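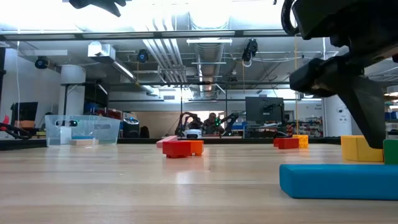
淡い色の木の天板。手前には青緑の平たいブロック、その奥に黄色と緑が隣り合っています。

木のテーブル、もっと使い倒しましょう! Lustudgate通信・天板の話

前号で「お使いの木のテーブルについて教えてください」とお願いしたところ、なんと107通ものお便りをいただきました。ありがとうございます! 編集担当は毎晩、お茶を飲みながら読みふけっておりました(もちろんテーブルの上で、です)。輪染みの相談、結婚したときに買った食卓の思い出、引っ越しで脚を外したら戻せなくなった話、子どもが油性ペンで描いた謎の生き物をそのまま残しているという話。どれも面白くて、一通ずつ全部ご紹介したいくらいなのですが、紙面が足りませんので、今号ではいちばん多かった「明るい色の天板の手入れ」にしぼってお届けします。

明るい色の木といえば、メープル、バーチ、アッシュ、それにビーチあたりでしょうか。部屋がぱっと広く見えるし、上に置いたものの色がきれいに映える。赤いマグカップも、藍色の小皿も、白い紙さえも、淡い木の上だとちょっと得意げに見えるから不思議です。そのかわり、コーヒーをこぼしたときの緊張感は濃い色の天板の比ではありません。お便りにも「来客のたびにカップの底ばかり見てしまう」というのがあって、わかるわかる、と声が出ました。

最初に知っておきたいのは、お手元の天板がどんな仕上げかということ。樹種よりも先に、まず仕上げです。同じメープルでも、ウレタン塗装とオイル仕上げでは手入れがまるで違います。ウレタンは表面に膜があって、水をはじき、ふだんは固く絞った布で拭けばじゅうぶん。オイル仕上げは木にしみ込ませるやり方で、手ざわりがしっとりしていて、水にはやや弱いけれど、傷んだところを自分で直せるのが嬉しいところです。ほかにソープフィニッシュといって、石けん水で手入れする北欧生まれの方法もあります。白木のようなさらりとした肌が好きな方にはたまりません。

見分け方はとても簡単。天板の裏か、目立たない隅に水をほんの一滴落として、しばらく待ってみてください。いつまでも丸い玉のままなら、膜を作る塗装の可能性が高いです。だんだん平たくなって、拭いたあとに少し色が濃く残るようなら、オイルかソープ、あるいは無塗装と考えてよさそうです。塗りたてのオイルやワックスもよく水をはじきますから、迷ったら買ったお店に聞くのがいちばん。保証書の裏に書いてあったりもしますので、引き出しの奥をのぞいてみてくださいね。

さて、オイル仕上げの天板をお持ちの方へ。梅雨入り前の、からっと晴れた日は絶好の手入れ日和です! やってみると本当に気持ちがいいので、ぜひ騙されたと思って試してみてください。

まず上のものを全部どけます。これがいちばん時間がかかる、というご家庭も多いはず(うちもです)。次に固く絞った布で全体を拭いて、しっかり乾かします。急いでいるとここを省きたくなりますが、湿ったままヤスリをかけると木の粉が団子になって、あとで泣きを見ます。わたしは泣きました。

乾いたら、240番くらいの紙ヤスリを当て木に巻いて、木目に沿ってなでるようにかけていきます。力はいりません。木目を横切ると細い傷が残って、オイルを塗ったとたんに浮き出てきますから、どっちに流れているか、しゃがんで光に透かして見てからどうぞ。板をはぎ合わせた天板は、一枚ごとに木目の表情が違っていて、まっすぐなもの、途中でふわっと曲がるもの、濃い筋が走っているもの、眺めているだけで手が止まります。そこも含めて楽しい時間です。

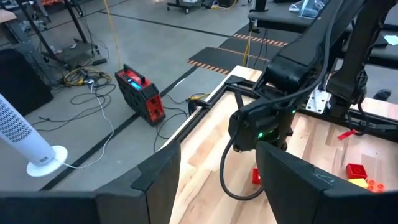 淡い板に、少し濃い褐色の木目の筋。天板の縁には黒い金属の枠が回っています。

粉をきれいに拭き取ったら、いよいよオイルです。布に少しだけ含ませて、薄く、薄く。たっぷり塗ったほうが効きそうな気がするのですが、しみ込みきらない分はべたつきになって残るだけなので、欲ばらないのがこつです。しばらく置いて、乾いた布で余りを拭き上げ、そのまま一晩。翌朝、カーテンを開けて天板に光が当たった瞬間の、あのつやといったら! 毎回ちょっと感動して、誰かを呼びに行ってしまいます。

ひとつだけ、真面目なお願いがあります。オイルを拭いた布は、丸めてごみ箱に入れないでください。乾性油が酸素と反応して熱を持ち、条件がそろうと自然に火が出ることがあります。使い終わったら水にしっかり浸して、お住まいの地域の決まりに従って捨てましょう。缶に書いてある注意書きも、どうか一度は読んでください。

ウレタン塗装の方は、オイルを塗る必要はありません。塗っても表面に残るだけです。そのかわり、細かい傷がついたメラミンスポンジの使いすぎにはご注意を。あれは見た目はやわらかいけれど細かく削って汚れを落とすものなので、そこだけつやが消えてしまいます。お便りでも「真ん中だけ曇ってしまった」という方が何人もいらっしゃいました。落ちない汚れには、薄めた中性洗剤を布に含ませて拭き、そのあと水拭き、から拭き。地味ですが、だいたいこれでなんとかなります。

輪染みについても少し。白い輪は、熱や水分が塗膜に入り込んで曇ったもの。黒っぽい輪は、木のタンニンと鉄分が反応したものが多いです。オイル仕上げなら、どちらも浅ければヤスリとオイルでかなり目立たなくなります。缶詰や鉄瓶を濡れたまま置いた跡の黒い輪はなかなか手ごわく、わたしも一つ、台所の机に残したままです。もう顔なじみのようなものなので、上に花瓶を置いて仲良くやっています。

金属の枠や脚がついているテーブルには、また別の気のつかい方があります。木は湿気を吸うとふくらみ、乾くと縮みます。幅の方向によく動くので、金属にがっちり固定してあると、板が逃げ場をなくして反ったり割れたりすることがあるのです。よくできた家具は、金具のねじ穴が長円になっていて、木が動いても大丈夫なように作ってあります。機会があったら裏にもぐって見てみてください。作った人の工夫がわかって、急に愛着がわきますよ! 冬場にエアコンの風が直接当たる場所だけは、できれば避けてあげてください。

ここで、お便りのなかから一通。Howard Horrocksさんは、11年前に譲り受けた食卓を今も毎日使っていらっしゃるそうです。朝はパンをこね、昼は仕事、夕方はお孫さんが色鉛筆を広げ、夜は夫婦で将棋。「傷の一つずつを説明できるようになってしまった」と書いてくださって、その説明が便せんの裏まで続いていました。アイロンの角の跡、クリスマスのろうそくの跡、猫が飛び乗りそこねた跡。読み終わるころには、すっかりそのテーブルに会ったことがある気分になっていました。

もう一通は匿名希望の方から。「子どもが小さいうちは、どうしても天板にカバーをかけたほうがいいのでしょうか」というご質問です。うーん、悩ましいですよね。透明なマットは確かに安心ですが、下に湿気がこもったり、素材によっては塗装にくっついてしまったりします。日当たりのいい部屋だと、覆ったところとそうでないところで色の差も出てきます。明るい色の木は年月とともに飴色に変わっていきますから、数年たってめくってびっくり、ということも。使うなら、ときどき外して風を通してあげてください。わたしの個人的な好みを言えば、絵の具のときだけ新聞紙を敷いて、あとはそのまま遊ばせてしまいます。積み木をがしゃんと崩してついたへこみなんて、あとから見ると可愛いものです。

へこみといえば、オイル仕上げや無塗装の木なら、濡らした布を当てて上から軽くアイロンをかけると、つぶれた繊維が水蒸気でふくらんで戻ることがあります。初めて見たときは手品かと思いました! 木の繊維が切れてしまった傷には効きませんし、ウレタン塗装では膜が白く濁るおそれがあるので、これはオイル派だけのお楽しみです。必ず目立たない場所で試してからにしてくださいね。

道具のことも聞かれましたので、編集部で使っているものを書いておきます。オイルは棚に並べているGrutikの無色タイプ。においが穏やかで、淡い木に塗っても黄色みが出にくいところが気に入っています。仕上げの布は着古したTシャツがいちばんです。縫い目のところを切り落とし、小さくたたんで使います。当て木はホームセンターの端材コーナーで見つけたもので、角を少し丸めたら手にぴったりになりました。高い道具はほとんどいりません。小皿一枚と、古布と、晴れた午後があればもう始められます。

このあたりの話をもっと深く知りたい方には、図書コーナーに入った木工の手引きがおすすめです。分厚くて少しひるみますが、287ページからの仕上げの章だけでも読む価値があります。塗り重ねの見本写真がずらりと並んでいて、同じ板がこんなに違う顔になるのかと、何度もページを行ったり来たりしました。貸し出しはひとり一冊まで、Núñez館の受付で手続きできます。

最後にお知らせです。6月9日(日)の午後、同じNúñez館の一階で天板の手入れ体験会を開きます。小さな端材を使って、ヤスリがけからオイルの拭き上げまでひととおりやってみる会です。端材はこちらで用意しますので、汚れてもいい服でお越しください。ご自宅のまな板や小さな木の盆をお持ちいただくのも大歓迎! まな板の方には食品に使えるオイルを別に用意しておきますので、申し込みのときにひとことお知らせください。所要時間は約3時間、途中でお茶の時間もあります。お子さんは大人の方と一緒にどうぞ。

次の天板特集は10月号の予定です。乾燥の季節に向けて、反りと割れの話、それから今回書ききれなかった蜜ろうワックスの作り方を載せるつもりでいます。引き続き、お便りもお待ちしています。写真つきも、文字だけも、便せんの裏まで続くのも、楽しみに読ませていただきます。宛先はいつもと同じ、Lustudgate通信編集部・天板係まで。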